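The House Rules for Folding a Pair of Jeans

I have been folding my own laundry since I was tall enough to reach the dryer, and it took one afternoon at Peltunley to make me feel like I'd been doing it wrong the entire time.

Peltunley collects demonstrations for household robots. People do ordinary chores in ordinary homes using hand-held grippers, and the recordings go off to teach a machine how the chore goes. I'd expected the interesting part to be the hardware (it's pretty fun, I'll admit, like wearing lobster claws). What I came home talking about was the rulebook. It runs to 11 pages, it's called the Ornari sheet after the apartment block where the first version got written, and I love it more than any grown person should love a document about pants.

My favorite page is the one on jeans. Lay them flat, waistband away from you. Smooth the legs before you fold, and don't smooth them again afterward. One leg over the other, then bring the hems up toward the waist, then fold once more if the bed or table calls for it. Finish with a back pocket facing up. That last one has its own little paragraph! The pocket is how a reviewer can tell at a glance which way the jeans ended up, and it gives everybody the same finish line.

What counts as a good fold took them months to agree on. The first draft just said "neat," and you can imagine how that went. My neat and my mother's neat have never once met. So now the sheet says the stack has to read as a rectangle, with no leg poking out past the pocket side, and it has to hold its shape once the grippers let go. It doesn't have to be pretty. Wrinkles in the sheet underneath don't count against you, and neither does anything else in the room.

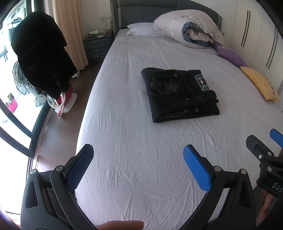

Pocket side up, on a bed that still looks like somebody's bed.

The room part surprised me. I figured they'd want everything cleared away — bare mattress, blank walls, the works. The rules go the other direction. You clear the patch you're working on and you leave the rest of the home alone. The pillow stays where it is. So does the comforter, rolled up at the head of the bed, and so do the little cushions along the side. If there's a coat on the clothes rack, wonderful, let it hang there. A robot that has only ever seen showroom bedrooms is going to have a rough first day in mine.

There's a line between lived-in and private, though, and this is where I think the sheet really earns its keep. Mail gets put away before anyone starts. So do prescription bottles, family photos, laptop screens and anything with an address on it. The person who lives there walks through first and has the final say on every room, and they can change their mind at any point, even after the work is done. I asked how often that happens and was told "often enough that we made the form shorter." Good!

Then there are the rules for hands, which I broke constantly. Once a task starts, the grippers do the touching. You don't reach in with a bare finger to flick a hem straight, no matter how badly you want to, and oh, I wanted to. If you do reach in, you stop, say so in the notes, and start that fold over. You also don't hurry. I came in thinking speed was the point and got told very kindly that I was yanking. Denim is heavy and stiff at the seams, and the trick is to pinch near a seam, lift a little higher than feels needed, and let the weight do some of the work. My first 2 tries slid right off into a heap.

Failed folds get kept, by the way. The sheet is firm on that. You label them as failed and move on, and you don't quietly toss them because they're embarrassing. The folks at Flendesero, who share their guidelines with Peltunley, used to throw theirs out and later changed the policy. Now both outfits use the same labels: done, done with a correction, and not done. I got very familiar with the third one.

Not everything in there convinced me. The break rule is one short rest every 100 folds, and my wrists would like a word. Those grippers aren't heavy, but you're squeezing them over and over while leaning across a big bed, and by the end my back had opinions too. I said this on my way out and was told a shorter limit is already penciled in for the April revision, along with a page on fitted sheets, which I would pay actual money to read.

I've kept up the jeans method at home. Waistband away, smooth once, hems up, pocket on top. My drawer looks terrific, and my family has asked me to please stop checking theirs.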